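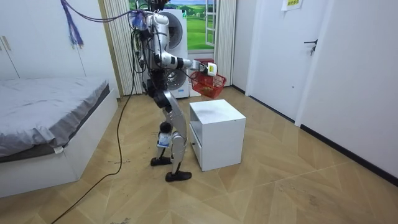

**Tema: ¿Tarima laminada o vinilo para un dormitorio pequeño?**

**marisol_bcn** - 19 de julio de 2023

Hola a todos, y perdonad el rollo que os voy a soltar. Tengo que cambiar el suelo de un dormitorio chiquitito y llevo desde junio dándole vueltas. Me gusta el tono madera clarito, eso lo tengo decidido, pero no sé si ir a laminado o a vinilo de clic. En Trimberg me enseñaron un laminado precioso y la oferta, con rodapié y colocación, me sale por 149 euros más que el vinilo de Jutari. ¿Merece la pena la diferencia? El edificio es viejo y el suelo de debajo es terrazo.

**pacorro64**

¡Bienvenida, Marisol! Yo puse laminado en toda la casa y tan contento, la verdad. Al pisar descalzo por la mañana se nota más cálido, y eso en un dormitorio se agradece un montón. Eso sí, mira bien la manta de debajo, que con la barata suena a hueco y luego te acuerdas cada noche que vas al baño.

**Iddrisu Mahama**

Siento llevarle la contraria a Paco, con todo el cariño - yo en terrazo pondría vinilo sin pensarlo. Es más fino, así que igual te ahorras cepillar la puerta, y los vecinos de abajo te lo van a agradecer. He colocado los dos y el laminado se me hinchó junto a la ventana por dejarla abierta una noche de tormenta.

**pacorro64**

Hombre, Iddrisu, ¡es que con la ventana abierta se hincha hasta el armario! El vinilo fino marca todas las juntas del terrazo. A mi cuñada le pasó con uno de Rocha y a los 3 meses se le veía la cuadrícula entera.

**Iddrisu Mahama**

Si no niveló antes, claro. Una capa de pasta y listo.

**tere_delvalle**

Buenas, me meto donde no me llaman. Marisol, pide muestras grandes y déjalas en el cuarto unos días, que el tono claro cambia muchísimo con la luz de la tarde. El que a mí me parecía miel en la tienda, en casa tiraba a rosa. Y compra una caja de más, que luego descatalogan el color y no hay manera.

**marisol_bcn**

¡Qué majos sois! Lo de la puerta no lo había pensado y va justísima. Voy a pedir muestras de los dos y a medir esa holgura. ¿La pasta niveladora la puedo echar yo sola o me meto en un lío?

**Iddrisu Mahama**

En un cuarto pequeño, sí, pero ten a alguien amasando mientras tú extiendes. Y lee los tiempos de secado del saco.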